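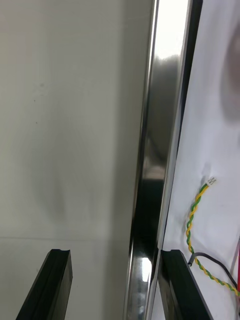
The Office of Weights and Bells at Wernarberg received its final return of the year on 30 December 2023. It came from the outlying station at Skisomum and concerned the striking apparatus, which had sounded one stroke too many at every hour for 300 hours.

The Office does not act upon complaints. It acts upon returns, and a return had been made. An Inspector was accordingly sent by the evening train, with a lamp, a set of keys and the station's own register, in which 1,202 earlier visits had been entered in the same brown ink.

She was admitted without ceremony. The walls of the instrument room were pale and bare, and a strip of polished metal gave back the light of her lamp. She set down her case, removed her gloves and opened the apparatus.

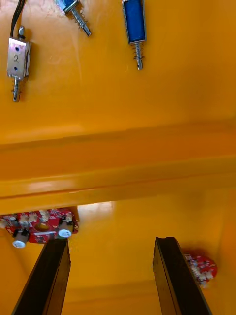

The strikers had been supplied by Surdu of Atavbridge and were of the sprung pattern, each plunger to be drawn in by its coil and let go again. The Inspector read the numeral 2 on the silver one and wrote it in the register. She examined the blue coils and wrote down their colour. Under "Defects" she entered a short line, as the regulations require where none is found.

She then waited for the hour.

The apparatus struck eleven. After the proper interval, it struck once more. The Inspector consulted the rule book, in which an additional stroke was provided for under a heading she had never had cause to read. It was to be sounded whenever a member of the Office was expected at the station, and discontinued upon arrival.

She looked at the door, which she had locked behind her, and drew up a second chair.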